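第六章　货架：先想清楚放什么，再想放多高

文／Tatiana Krajčí　　2025年6月23日
分享 445　　评论 32

上一章我们把托盘讲完了，从木托盘的钉子一直讲到塑料托盘在低温下会变脆，我知道有几位读者已经看得很不耐烦了（我教课的时候也有学生在这一章睡着，我不怪他们）。不过托盘这一关非过不可，你接下来要学的货架，几乎每一个尺寸都是从托盘身上长出来的。托盘量错了，横梁就买错了；横梁买错了，立柱的间距跟着错；等到地脚螺栓都打进地里，你再发现错了，那就只能一边喝茶一边算赔多少钱了。

这一章讲货架。我打算讲得慢一点。

先说说我自己是怎么对货架产生兴趣的。我刚入行的时候在Plostbridge的一个老仓库里做计划员，每天的工作就是坐在办公室里对着一张表，决定哪一批货放到哪一个货位。我那时候对货架的全部理解就是“铁架子”，觉得它跟家里阳台上放花盆的架子没有什么本质区别，大一点、丑一点、橙色一点而已。直到有一年十一月，旺季，货多得塞不下，仓库主管决定把一排货架最下面那层横梁拆掉，好在底下堆高一点的货。他的想法听上去非常合理：上面几层的货一斤没加，底层的货直接放地上，连货架都不压，那这排货架应该比原来更轻松才对呀！

我当时也觉得对。你现在读到这里，大概也觉得对。

后来厂家的一位老工程师过来做别的事情，路过那一排，站住了，仰着头看了好一会儿，然后把主管叫过去，说了一句：“上面的货，今天全部搬下来。”他的脸色我到现在都记得。原因我放到6.3节再讲，你可以先自己琢磨琢磨，这是我最喜欢留给学生想的一道题，想通了，货架这门学问你就入了一半的门。

6.1　这一章打算讲些什么

按照我和Sabina Kubíček商量的写法（她负责这本书里所有跟结构计算有关的部分，我负责把她写的东西翻译成人话），这一章先从使用者的角度讲货架：货架有哪几类，各自适合什么货，一排货架由哪些零件组成，铭牌上的数字怎么读。然后再讲通道、地面和检查。计算放到下一章，公式都在那里，这一章里你基本看不到公式。

读完这一章，我希望你能走进一座陌生的仓库，站在货架底下，看得出它是什么类型，说得出它为什么选这个类型，也看得出有没有哪里让你心里不踏实。最后这一条我觉得最要紧。很多人在仓库里工作了半辈子，每天从货架底下走过，从来没有抬头看过一眼。

还有一点要交代。货架的标准各个国家写法不同，名词也常常对不上，同一个零件，这家厂叫“隔撑”，那家厂叫“拉杆”，到了安装师傅嘴里又变成“那根短的”。我在书里尽量统一叫法，第一次出现的时候会把别的叫法写在括号里。你在工地上听到别的名字不要慌，指着零件问一句就行，安装师傅一般都很乐意讲（前提是别在他们正站在高处的时候问）。

6.2　货架的几个大家族

最常见的一种叫横梁式货架，也有人叫它选取式货架，或者干脆就叫托盘货架。两片立柱，中间挂几层横梁，托盘往横梁上一放，完事。它最大的好处是每一个托盘你都能直接叉到，想拿哪个拿哪个，不用先挪开别的。你要是只记得住一种货架，就记这一种，外面十座仓库里你多半会在其中大部分里见到它。

它的毛病也很明显：通道太多，地方浪费得厉害。每两排货架背靠背，前面就得留一条叉车道，你把平面图摊开一看，空着的地方往往比放货的地方还多。老板们看到这张图通常会倒吸一口凉气，然后问出那句经典的话：“这些空的地方，能不能也放点货？”

于是就有了第二个家族，密集式。密集式里头又分好几种，我一种一种说。

驶入式货架，叉车可以直接开进货架里面去，托盘搁在两侧的导轨上，一个挨着一个往里放。通道省下来了，空间利用得很漂亮。代价是先放进去的最后才能拿出来，你要是放的是有保质期的东西，就得好好想一想。另外叉车在货架肚子里开，左右的余量就那么一点点，司机的手艺稍微差一些，立柱就要挨撞。我见过的变形立柱里，驶入式占了很大一份。两头都能进出的叫贯通式，可以从这头放、从那头取，先进先出的问题解决了一半，撞立柱的问题一点没解决。

压入式（也叫后推式），托盘放在带轮子的小车上，新来的托盘把旧的往里顶，取的时候里面的靠坡度自己滑出来。叉车不用开进去，立柱安全多了。每条巷道一般只做几个托盘深，再深叉车就顶不动了。

重力式，也叫流动式，整条巷道铺滚筒，带一点坡，从高的一头放进去，慢慢滚到低的一头。先进先出做得最彻底，饮料厂、食品厂喜欢得不得了。贵也是真的贵，而且对托盘底面的要求非常高，有一块底板翘起来，它就停在半路上不走了，你得派人想办法把它弄下来。上一章我花了那么多篇幅讲托盘底板，现在你明白我的苦心了吧？

穿梭式，巷道里跑一台小车，叉车把小车和托盘放到巷道口，小车自己驮着托盘跑进去。灵活、密度高，先进先出和先进后出都能做，看你怎么布置。要操心的是小车的电池，还有小车在巷道深处停下来之后谁去救它。Voltden的项目上我跟过一段时间，他们给每一条巷道都写了一份“救车步骤”，贴在巷道口，我觉得这个做法非常好，后来抄到了好几个别的项目里。

移动式，整排货架装在带轮子的底座上，底座走地面的轨道，平时全部靠拢，需要进哪一条就把哪一条打开。冷库里用得多，冷库里的每一寸空间都是花电费养着的，舍不得给通道。它的缺点是慢，开一次通道要等，等的时候叉车司机就在旁边冻着。

悬臂式，这个跟托盘关系不大了。一根立柱伸出几条胳膊，专门放长的东西：钢管、型材、木板、地毯卷。前面没有立柱挡着，多长都能放得进去。放长料的时候有一件小事要记住，胳膊的间距要按料的柔软程度来定，软的料胳膊要密，不然中间会垂下去，放久了就直不回来了。

除此之外还有阁楼式、搁板式，放小件、人工拣选用的，我们放在第八章和拣选一起讲。
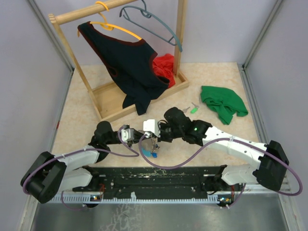
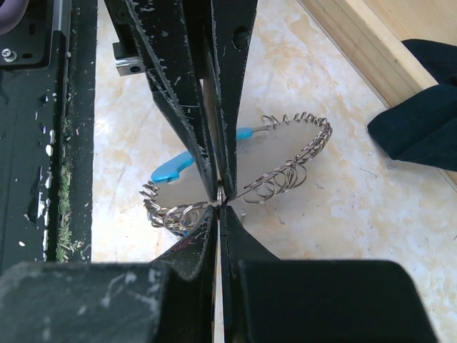 讲完这几个家族，学生最常问我的问题是：到底哪一种最好？

我每次都反问三件事。第一，你有多少个品种？第二，每个品种平均有几个托盘？第三，先来的要不要先走？这三个问题答得出来，货架的类型基本上就自己浮出来了。品种很多、每种只有一两个托盘，那就老老实实用横梁式，别想密集式的事，密集式的一条巷道里只能放同一种货，你每条巷道只塞两个托盘，后面全空着，账面上的利用率很好看，实际上空得能跑马。这种空法有个名字叫“蜂窝损失”，巷道里那些空着却又不能放别的货的格子，一个一个像蜂窝一样。做方案的人很容易忘记它，图纸上是看不见蜂窝的，图纸上每个格子都是满的。

我来讲一个真事。Giáp是一家做轮胎配套的公司，他们的仓库经理去参观了同行的一座新库，人家用的驶入式，满满当当，特别气派，他回来就要照着做一个。我去看他的数据，品种列了好几页纸，其中一大半每个品种只有一两个托盘的库存，真正成批量的只有18个品种。我们后来的做法是把这18个品种拎出来，给它们单独做了一小片驶入式，其余的全部用横梁式。平面图没有那么气派了，他一开始有点失望。不过叉车司机们挺喜欢的，不用为了拿里面那一个先把外面的全搬出来再搬回去。

混合布置在课本里常常只有一句话，在现实里却是大多数仓库的样子。你以后做方案，别被“统一”两个字绑住了。

再补充一句关于未来的话。品种结构是会变的！今天成批量的东西，过两年可能就零零碎碎了。横梁式改起来最容易，横梁抬高降低，一个班就能弄好一排（当然要先问过厂家，后面会讲为什么）；重力式和移动式改起来几乎等于重做。所以如果你的老板对自己三年以后卖什么完全没有把握，这也是选型的一条依据，而且我觉得是很有分量的一条。

6.3　把一排横梁式货架拆开来看

现在我们挑横梁式，把它从下往上拆一遍。

最下面是底板，也叫脚板，一块钢板焊在或者用螺栓固定在立柱脚下，再用膨胀螺栓打进地面。底板下面有时候会看到几片薄钢片，那是垫片，用来找平的。地面再平也有高低，几毫米的误差到了货架顶上会放大好多倍，垫片就是用来把这几毫米吃掉的。有人嫌垫片难看，清洁的时候抽掉了，千万别。

底板上面是立柱，正面冲了一排一排的孔，横梁就挂在这些孔上。两根立柱用横撑和斜撑连起来，组成一个“立柱片”（有的厂叫“柱片”或“框架”）。你去看斜撑的走法，会发现它跟桥梁的桁架有点像，道理也是一样的，三角形不容易变形。立柱片在进深方向，也就是从通道往货架里面看的方向，很结实。

那么沿着通道的那个方向呢？这个方向上没有斜撑，不然托盘就放不进去了。这个方向的稳定，全靠横梁和立柱之间的那个连接，还有脚底下的那块底板。横梁两头有挂片，上面有几个钩爪，卡进立柱的孔里，货越重卡得越紧。卡好之后还要插一个安全销，免得叉车往上抬的时候把横梁从孔里顶出来。安全销很小，很便宜，特别容易丢，我检查仓库的时候第一眼看的就是它。

好，现在可以回到开头的那个谜了。

你找一根塑料尺，竖在桌上，用手掌往下压，它很容易就往旁边弯出去。现在请一位朋友用手指在尺子的中间轻轻夹住，你再往下压，是不是难弯多了？朋友的手指并没有替你承担重量，他只是不让尺子往旁边跑。横梁对于立柱，就做着朋友手指的工作。它一方面托着货，另一方面又在半路上把立柱扶住。从地面到第一层横梁这一段，上面所有层的重量都压在这里，是整根立柱最吃力的地方。你把第一层横梁拆掉，这一段没有人扶的立柱一下子变长了，上面的重量一点没少，它能承受的压力却大大下降。长度翻一倍，承载能力可不是减一半那么客气，要减得多得多，具体减多少Sabina在下一章会带着你算。

这就是那位老工程师脸色发白的原因。上面的货一斤没加，货架却危险了。我后来给每一届学生都讲这个故事，考试里也考，每年总还有人答“拆掉底层横梁后货架负担减轻”，我看了就想叹气。

所以请记住这条规矩：横梁的位置，不要自己动。想动，先去问厂家，让厂家按新的位置重新出一份承载数据，换上新的铭牌，再动手。抬高第一层要问，拆掉一层更要问，就算只挪一个孔，也养成问一声的习惯。

横梁上面可能还有层板、网格或者横档。托盘质量不稳定的仓库，我会建议加网格，万一托盘底板断了，货还有东西接着。货架最后面，靠着人走路的地方，应当有背网，挡住被推过头的货。立柱脚的外面有护脚，通道端头有护栏，它们的任务就是替立柱挨撞，所以护脚被撞得坑坑洼洼是好事，说明它上班了。护脚崭新、后面的立柱倒有个坑，那你就要问问护脚是什么时候装上去的了。

背靠背的两排货架之间，还有一种小零件叫隔撑（有的厂叫排间连接件），把两排连成一体，同时保证中间留出一道空隙。这道空隙除了给托盘探出来的部分留位置，还给消防喷淋的水留出往下走的路。有的仓库觉得这道缝浪费，把货往里推，一直顶到对面的货，缝就没了。消防检查的人最讨厌看到这个。

6.4　铭牌上的数字怎么读

每一排货架的端头都应当挂着一块承载铭牌。没有铭牌的货架，我的态度非常简单：在搞清楚之前不要往上放货。搞不清楚的二手货架，便宜也不要买。

铭牌上一般有这么几个数字：每个单元货物的最大重量、每层横梁的最大承载、整个货格（两片立柱之间从下到上）的最大承载，还有第一层横梁的高度以及层与层之间的距离。很多人只看第一和第二个，后面的全部跳过。可你刚刚学完6.3节，应该知道层间距意味着什么了：前面那些承载数字，全都是在这个层间距之下才成立的。

举个例子。假设铭牌写着单元货物最大重量是800公斤，每层放三个托盘。那么每层两根横梁一共要托住三个这样的托盘，对吧？接下来你会想，那我放两个重一点的托盘，总重量不超过，行不行？不行。第一，单个托盘已经超过单元重量的上限了。第二，铭牌上的横梁承载是按均匀分布来算的，三个托盘把重量摊开在整根横梁上，两个重托盘如果都挤在中间，横梁中点的弯曲会厉害得多。同样是那么多公斤，怎么放，差别很大。

再说说横梁的弯曲。横梁满载的时候会往下弯一点点，你站在通道里蹲下来看是看得出来的，这属于正常现象，不要吓得往外跑。设计的时候给了一个允许值，在这个值以内都没有问题。要紧的是卸货以后：货拿走了，横梁应当弹回去。如果空着的横梁还是弯的，说明它受过超出承受范围的力，已经回不来了，这根横梁要换掉。我每次带学生去仓库都让他们找空的货位看，满的看不出名堂，空的最说实话。

还有一个容易混淆的地方。货格的总承载，有时候比每层承载乘以层数要小。有人以为铭牌印错了，跑去找厂家理论。没印错。横梁有横梁的本事，立柱有立柱的本事，每一层横梁单独来看都能托得住，几层加起来立柱未必吃得消。两个上限都要守，哪个先到就听哪个的。

6.5　通道：叉车说了算

货架的类型定了，接下来就是通道多宽。这件事由叉车来决定，你的审美、老板的心愿，统统排在后面。

平衡重叉车转身要的地方最大，前移式叉车小一些，三向叉车（就是那种货叉能自己往左右转、车身不用转的）最小，可以把通道压得非常窄。通道越窄，同样的地面能放的货就越多，听上去谁都该用三向叉车。可是三向叉车贵，对地面平整度的要求高，通常还要在通道两侧装导轨或者在地面埋导引线，而且它在窄通道里一趟只能有一台，前面那台没出来，后面那台就得等着。货量不大、周转很快的仓库，用了三向叉车反而会堵成一锅粥。

我有一个很笨的办法，一直用到今天。拿粉笔在空地上把通道画出来，叫司机开着他每天开的那台车，叉着他每天叉的那种托盘，进去转弯、放货、退出来。转得顺畅，再往里收一点，再来一遍，直到司机开始皱眉头，然后从皱眉头的地方往外放一点。说明书上的最小转弯通道宽度当然要看，不过那是在理想情况下、由熟练司机、叉着标准托盘测出来的。你仓库里的托盘会歪，货会探出托盘边缘，司机下午会累。粉笔很便宜！

Stasaveck当年改造他们的成品库，第一版图纸的通道就是直接照着说明书上的最小值画的，一毫米都没有多留。我拿着粉笔过去，司机第一次转弯就压线了，第二次也压线了，第三次他下车来问我是不是画错了。最后每条通道都放宽了一些，整座库少了一排货架。财务那边问了我大约32遍为什么少一排，我每一遍的回答都是：那一排省下来的钱，够你们修立柱修好几年。

量通道的时候量哪里也有讲究。要从这边的货量到那边的货，不要从立柱量到立柱。托盘一般会从横梁前面探出来一截，货又可能从托盘上再探出来一截，两边一加，通道就悄悄瘦了一圈。新手做图十个有九个在这里栽过，我也栽过，那是我职业生涯里画得最漂亮的一张图，也是最没用的一张。

高度方向也一样要留余量。托盘放进货格，上面要有空隙让叉车能把托盘抬离横梁再退出来，层数越高，司机看得越不清楚，空隙就要留得越大。很多人把每一层的空隙都取一样的值，底下几层宽裕得很，最上面一层紧巴巴的，司机每次都要仰着脖子对半天。

6.6　地面，经常被忘记的那一位

货架把所有的重量都集中在一块一块小小的底板上，再由底板传给地面。你在楼板上放一张大桌子没事，换成一个穿细高跟鞋的人站上去，木地板上就会留下印子，道理一样。所以问地面能承受多少的时候，只问“每平方米多少”是不够的，还要问它对集中的点荷载怎么样，混凝土多厚，里面有没有配筋，下面的地基压实得好不好。

老建筑尤其要小心。图纸找不到了，当年的施工单位也不知道去了哪里，这时候就要取芯检测。花点钱，钻几个孔，心里就有数了。还有伸缩缝，底板最好不要骑在缝上，膨胀螺栓离缝也要有一定的距离，不然混凝土的边会崩。布置货架之前先把地面的缝全部画到图上，这一步很多人懒得做，等安装师傅打电话来说“这个脚正好踩在缝上”，大家再一起挠头。

如果是在楼上，二楼三楼那种，请务必让结构工程师来看。我在这本书里很少用“务必”两个字，你可以数一数。

地面的平整度跟叉车升得多高有直接关系。叉车车轮底下差一点点，门架升到顶的时候货叉就偏出去一大截。低位作业感觉不到，高位作业司机会抱怨车“晃”。要是司机跟你说某一条通道的车老是晃，先别急着修车，去看看那一段地。

6.7　每天、每周、每年

货架装好的那一天，是它状态最好的一天。从第二天起它就开始挨撞了。

检查分几个层次。最底下的一层是每天都在用货架的人，叉车司机、拣货员，他们撞了或者看见了就要说出来。这一层最值钱，也最脆弱。要是撞了立柱的司机第一时间会挨骂扣钱，那么你以后就再也听不到任何一次撞击的消息，你只会在某一天早上看到一根歪掉的立柱，谁也不知道它是什么时候歪的。我见过做得最好的一座仓库，主管对来报告的司机第一句话永远是“谢谢”，第二句话才是“带我去看看”。

第二层是仓库内部定期的巡查，由一个指定的人来做，拿着表，一排一排走。看什么呢？立柱有没有凹陷、有没有歪，斜撑有没有弯，安全销在不在，横梁卡到底了没有，地脚螺栓松没松，铭牌还在不在、跟现在的布置对不对得上，托盘放得正不正，有没有不该放在货架上的东西。巡查的人最好带一把直尺和一支手电。直尺贴在立柱上，露出来的缝隙有多大，一眼就清楚，比“我看着好像有点弯”有说服力。

第三层是外面的专业人员，每年来一次，出一份正式的报告。报告一般会把损伤分成绿、黄、红三级。绿的继续观察；黄的要安排修理，货卸下来以后就不要再放上去；红的当场卸货，围起来，修好之前谁也不许用。分级的具体数值在附录里，别背，查就行了。

我要特别说一下修理。被撞弯的立柱，不要敲直了继续用，也不要自己焊一块钢板上去。薄壁冷弯的钢材弯过一次再敲回来，看上去是直的，里面的性能已经不一样了；焊接又会改变那一片材料的状态。正确的做法是换，换原厂的或者经过认可的修复件。不同厂家的横梁也不要混着用，看起来能挂上去，钩爪的形状和孔的配合差那么一点点，力就传得不对了。我知道库房角落里总有几根“看起来差不多”的横梁，很诱人，请抵抗住。

6.8　开始之前，给你留几道题

正式进入下一节的选型流程以前，请你先找一座真正的货架去看一看。哪种都行，建材超市里那种也可以，那里很多就是标准的横梁式，还能随便走近看（别爬！）。带一个本子，试着做下面这几件事：

找到铭牌，把上面的内容抄下来，再量一量第一层横梁的实际高度，看看跟铭牌对不对得上。

找一个空的货位，蹲下来从横梁的一端往另一端看，它直不直？

数出你能看到的安全销缺了几个，把位置画在本子上。

站在通道的一头，观察一台叉车放一次货，记下司机一共调整了几次才放到位，再想一想是通道的问题、货格高度的问题、托盘的问题，还是别的什么原因。

画出你看到的那片立柱片的斜撑走法，标出你认为受力最大的那一段，并写一句理由。

写好的本子先留着，到下一章算立柱的时候我们会用到最后那张图。Sabina让我转告各位，她的那一章需要用计算器，手机上的也行，但是请提前学会怎么开平方。

相关章节
第四章　手动搬运设备：从液压搬运车说起
第五章　托盘：尺寸、材质与底板
第七章　立柱与横梁的计算入门
第八章　搁板、阁楼与人工拣选
附录三　货架损伤分级表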